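Setting Up and Running a Garment Folding Station: Good Practice for Shared Workrooms

Plestbridge Robotics Workrooms. Revised 12/10/24. Replaces the edition issued in July.

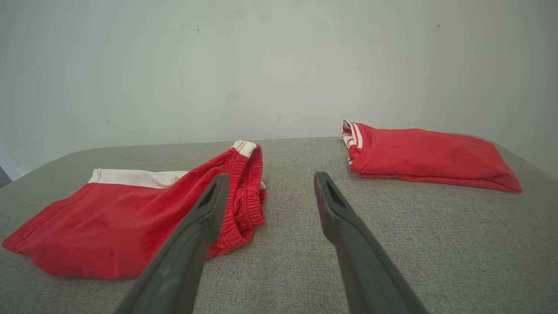 1. Scope

This page sets out the procedure to be followed when a two-finger arm is used to pick up, move or fold clothing on a padded or upholstered surface. It applies to all arms in the Plestbridge workrooms and to the Caltach units on loan to partner sites. It does not cover heated tools, pressing or any work in which a person and the arm handle the same garment at the same time.

Users must have completed the site induction before carrying out any step below. Users who have been away from the workrooms for more than 10 weeks must repeat the practical part.

2. Before power is applied

Check the surface. Soft furnishings give way under load, and the height of the surface will differ between the middle and the edges. Measure the height at the middle and near each edge, and enter the lowest and highest readings on the station sheet.

Remove pins, tags on plastic ties, coins and anything left in pockets. Drawstrings must be tied off or tucked into the waistband.

Examine both fingers for burrs, loose screws and trapped thread. A finger with a rough edge is to be withdrawn and labelled. It must not be filed down at the station.

Confirm that the emergency stop can be reached from where the operator will stand. Press it, try to enable the arm, and check that the arm stays still. Reset only when this has been done.

3. Setting limits

Set the speed limit to level 8 on the Gurano controller for all first runs. A higher level may be used after ten clean cycles on the same type of garment, with the agreement of the duty supervisor.

Set the gripping force to 22 newtons or less for cotton and jersey. For knitted or lined items, begin at half this value and increase it in small steps.

Set the lower height limit from the lowest reading on the station sheet, and never from the controller's default value. The default assumes a hard table. Where the surface slopes away at its edges, draw the working area well inside them.

4. Laying out the garments

Work with one loose garment at a time. A finished item may stay on the surface if it is placed further back, clear of the path of the fingers.

Where garments share a colour, take extra care. The camera at the wrist may fail to separate a bunched item from a folded one of the same shade, and red on red has been a regular source of failed picks at the Kaewsai site. Leave a clear strip of the surface showing between the two items. If they touch, stop the arm and part them by hand.

Shorts should be presented with the waistband free of the legs wherever possible. If the task calls for a rumpled start, drop the garment from a low height and leave it as it falls. Do not arrange it to suit the gripper.

5. Approach and grasp

a. Open the fingers fully before the arm enters the working area.

b. Bring the arm in from above the loose garment and pause before contact.

c. Check the wrist view. Both fingertips should be visible, together with the part of the garment to be gripped. If a finger hides the chosen point, withdraw and choose another angle.

d. Lower the arm slowly. Stop at once if the surface is seen to dip beneath the fingers.

e. Close the fingers, wait for the force reading to settle, and lift a short distance.

f. If the garment slips, release it fully and begin again from step a. Do not increase the force while the garment is held.

6. Entering the working area

The arm must be disabled before any hand passes the boundary tape. A paused arm is not a disabled arm. The person who enters the area keeps the enabling key until they have stepped back behind the tape.

7. Records

Each session is entered on the station sheet, with the garment type, the limits in use, and every stop, including those made by mistake. Failed picks are to be recorded in the same detail as successful ones. Sheets are kept for 68 weeks and may be inspected at any time by the safety office.

Damage to a garment or to the covering of the surface must be reported on the same day. A torn cover takes the station out of use until it has been repaired or replaced.

8. Closing down

Release any held garment, return the arm to its rest position and disable it. Open the fingers and clear lint from the slots with a soft brush. Compressed air is not permitted. Clothing is to be folded by hand where necessary and returned to the numbered bins. The enabling key goes back to the duty supervisor with the completed sheet.

Related pages: Station sheet (printable); Induction dates; Reporting a fault on a Caltach unit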